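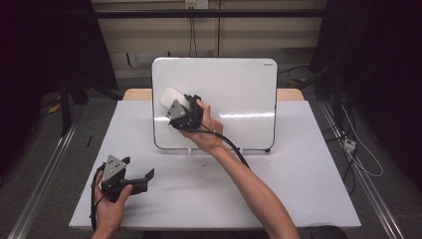

The little whiteboard on its table, with a white pad against it.

22/12/2021

I have been meaning to write about lists for months, and of course it has taken the week before Christmas, when I have more of them on the go than at any other time of year, to make me sit down and do it. There is one on the fridge, one in my coat pocket, two on my phone and one on the back of a gas bill that I am now scared to post. I love a list. My whole family are list people. My gran used to write hers on the inside of cereal packets, cut down to the size of a playing card, and she kept the old ones in a biscuit tin in case she ever needed to know what she had bought in 1974.

Anyway! This year I tried to get a bit more organised about it, and since a few of you asked after my March post how the grand plan was going, I thought I'd tell you.

The grand plan, if you missed it, was one list. Just one, for everything. I bought a very nice notebook from Skostard (the stationery place by the bus station, the one with the bell on the door that makes you jump) and I wrote down every single thing I needed to do, from ringing the dentist to sorting out the loft. I kept going until I ran out of things, and I numbered them as I went. It came to 901. I am not joking, I used up a whole pen.

I sat and looked at it with a cup of tea and felt quite ill.

The trouble with a list that long is that everything on it looks the same size. "Buy stamps" was sitting right above "do something about the damp", and "learn to make proper pastry" was next to "find other glove". I'd open the book in the morning, read two pages, and go and clean the oven, which wasn't on the list at all. By Easter I had crossed off 32 things and most of those were things like "buy notebook".

So that was the end of that. I tried an app next. It was called Jaleck and it was free for a month, and it had a little bird that hopped about when you finished something. I did like the bird. What I didn't like was the bird going grey and sitting down when I hadn't finished anything, and it did this on a Sunday evening when I was in the bath and perfectly happy. I got a message telling me I was "falling behind". Behind who? I deleted it and felt bad about the bird for days.

After that I went back to scraps of paper for the whole summer and was late for two birthdays and an eye test.

What has worked, more or less, is something I pinched from a café. Modise, at the bottom of the hill, where I go for the cheese scones. They write the day's jobs up behind the till every morning, things like "wipe menus" and "ring egg man", and at closing time it all gets rubbed off whether it has been done or not. I asked about that once while I was waiting for my change. What happens to the jobs you didn't do? And the answer was that if it matters someone will remember it in the morning, and if they don't, it didn't.

I thought about that the whole way home. It would never have crossed my mind to get rid of something I hadn't done. In our family an uncrossed job gets copied on to the next list, and the next, and the next, until you either do it or die. I had "mend blue lamp" on my lists for so long that by the time I got round to it I no longer owned the blue lamp.

So now I do six. Six things, written up in the morning while the kettle boils, rubbed off at night. I have been at it since September and it suits me very well, with a few wrinkles I'll come to. I'm allowed small ones. I'm allowed to put "lunch". If I'm poorly or it's a Sunday I might put three. The rule is that at night they all go, and I start with a clean space the next day and have to think about it fresh.

The first week was horrible, I'll admit. I kept lying awake thinking about what I'd rubbed off. I cheated and wrote one on my hand. But then it got easier, and some jobs just went quiet. I haven't thought about re-covering the footstool since October until typing this sentence. The footstool is fine. It has always been fine.

The wrinkles, then. It is no good at all for anything with a date on it. I missed the car insurance by a day and had a very unpleasant phone call, so dates now go on the calendar like a normal person's. It is also no good for shopping. And it's hopeless for big things, like the loft, where "loft" on its own makes you want to lie down. I've had more luck with "take one box out of loft". I have done that nine or ten times now and there is a path to the water tank!

Christmas is the real test. I lasted until the first of December before making a proper long list, on paper, with columns, and I'm not sorry. You can't keep a turkey order in your head. I've got cards to do, my sister's lot arriving on Christmas Eve, and a 2,000 piece jigsaw from Ikeck that I have promised to have the edges done on before they come (it is a harbour, it is nearly all sky, I have made a terrible mistake). But the six have carried on alongside, and today's were post parcels, sprouts, change spare bed, phone the chimney sweep, lunch and write this.

I haven't phoned the sweep. It's gone half past five so they'll be shut, and off it comes with the rest at bedtime.

If you've got a way of doing lists that works, do leave me a comment, I read them all even when I'm slow answering. Particularly if you have ever found the edge pieces to a sky. Happy Christmas, all of you, and I'll be back in the new year with the pastry.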